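17 February 2021

Spent most of the morning on the protest-coverage coding with Roya, and a very pleasant morning it was, though we got through far less than I'd promised everyone. We now have 409 articles on the Skornarley marches, of which 352 are coded for tone. The trouble is still the word "unrest". Roya marks it as hostile whenever the police are the source, I've been leaving it neutral, and I suspect we're both being a bit stubborn!

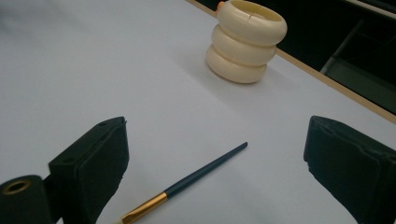

Paintbrush on the white table, cream stacked toy further back.

After lunch I rang Farzad Jafarzadeh, who thinks we should split the code in two and let the source decide (he's probably right, he usually is about this sort of thing). It does mean going back over the Tament papers, where nearly every piece leans on a ministry statement, and I'd hoped to be finished with those before March.

Still to do: recheck the Godoy editorials, ask Roya for her notes on the curfew week, and find out why the Kekeo export drops the headlines. Tried it again at five, same result.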